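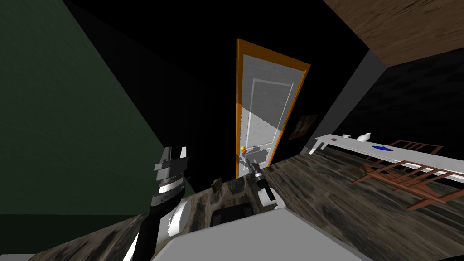
4. Running the Door Task

The Door Task is the first exercise in the Iltora simulator that has ended friendships. Set aside an hour, and read step 3 before step 2 if you are the impatient sort.

1. Open the Waltness two-arm model and load the room called Derkenberg. It has one door, in an orange frame.

2. Select the right arm. The left arm stays at its rest pose, gripper up and open, and takes no part.

3. Set approach speed to 10. The slider goes to 16, and you will want to try 16. Try it on a saved copy.

4. Bring the right gripper up beside the knob and stop short of contact. 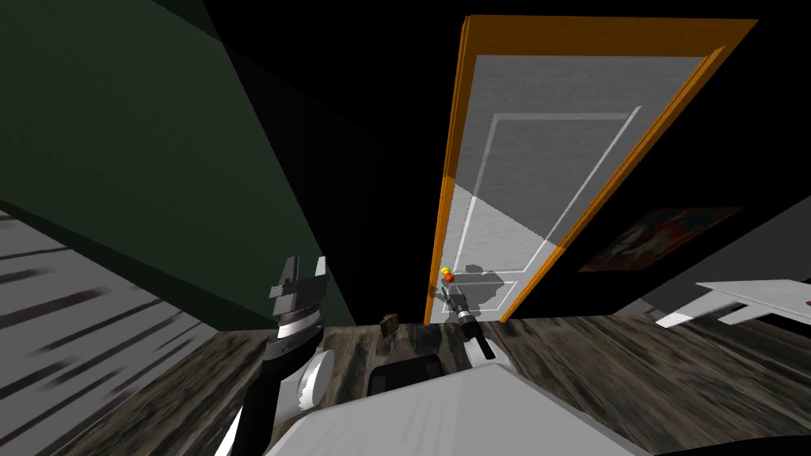

Does the task need a graphics card?
Any machine that runs the Iltora viewer will run the task, though a slow one will give you time to make coffee.

5. Turn on Contact Check, then close the fingers in small moves. Large moves are recorded as "impact" and stay in your log.

6. Press Hold, then Pull. If error 1034 shows up, the gripper has lost the knob. Go back to step 4.

Note: The yellow and red colors at the handle can't be changed in this release. Xiuying Jin at Retamal has the request on her list — it is a long list.

Caution: Do not press Reset Room during a pull. The door goes back to its starting position and the arm does not.

Last revised 22 Feb 2024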